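Thread: pearls, knots and thread wear, from the restringing side of the bench. Long one, numbered so people can link to a single post. 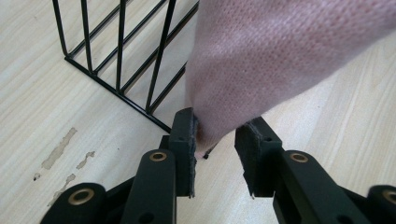 *Dusty pink knit, black wire rack behind it.*

1/ Most pearls I see are in good condition. The thread they hang on usually isn't. Silk stretches, picks up skin oil and frays at the drill holes. The pearl outlasts it many times over.

2/ Quick check at home: lay the strand straight on a towel and hold one end. Slide the pearls gently toward the clasp. If you can see bare thread between a pearl and its knot, the strand has stretched. Book a restring before you wear it again.

3/ Second check: color of the thread next to the clasp. Gray or brown there means oil and dirt have worked in. The first inch on each side goes first. It takes the load every time the clasp is opened.

4/ Drill holes. A typical cultured pearl hole is under a millimeter wide, and the edge can be sharp. I look at each one under the loupe. Chipped nacre at the hole gets written on the ticket before I cut anything.

5/ On the bench this week: a three-row rope from Marisol Quispe, 511 pearls, every one knotted. She asked for the original order to be kept. Each row goes into its own channel of the bead board, clasp end left, and gets photographed before the old silk is cut.

6/ Thread used for that job: Onska silk, size 4, white. I tried the Clellard blend on a test row. Stronger on paper, but the knots sat slightly proud of the hole and the row hung stiff. Went back to silk.

7/ Thread size matters more than brand. Too thin and the knot pulls into the hole. Too thick and you force it, which is how nacre gets chipped. The thread should pass through twice at the clasp ends and once everywhere else.

8/ Pre-stretching: cut the length, hang it overnight with a small weight. Skipping this adds slack within a few months of wear. I use a steel nut on a hook.

9/ Washing. Wipe with a soft cloth, barely damp, after wearing. Do not soak a strung necklace. Water gets into the drill holes, the silk stays wet inside, and it weakens where you can't inspect it.

10/ No ultrasonic cleaner. No steam. No ammonia, no vinegar, no baking soda, no toothpaste. Pearl is mostly calcium carbonate, so acid dissolves the surface. Mohs hardness is about 2.5 to 4.5 depending on whose table you use. Toothpaste will dull it.

11/ Perfume and hairspray go on first, pearls last. Give the spray a few minutes to dry.

12/ Storage: flat, in a soft pouch or a lined tray. Hanging a strand on a hook stretches the silk all year round. Keep it away from anything with a faceted stone. Diamonds, sapphires and even quartz will scratch nacre.

13/ Sealed plastic bags are a poor choice for long storage. So are safes with a desiccant pack. Very dry air can craze the nacre - fine lines, usually starting near the hole. There is no repair for that.

14/ Restring interval. Worn weekly: every year or two. Worn a few times a year: every three to five. Never worn: still check it, silk ages in the drawer.

15/ Clasps. The Rivadeneyra fishhook type is my usual choice on single strands. If the hook slips out of the box it stays caught on the inner bar. Press the tongue with a fingernail. If it doesn't spring back, it needs adjusting or replacing.

16/ Asked by DM: do I knot faux pearls? Yes, if the coating at the hole is sound. Glass with a coating peels from the hole outward, and a tight knot can speed that up. I use a softer thread and leave the knot a little looser.

17/ Also asked: elastic cord. Fine for a bracelet you don't mind losing. The Lallov cord I tested was still going at 1,251 stretches, then went at the knot. I would not put cultured pearls on it.

18/ Row one of the Quispe rope is knotted. Row two starts Thursday. I'll post the knot spacing once all three rows are hanging together.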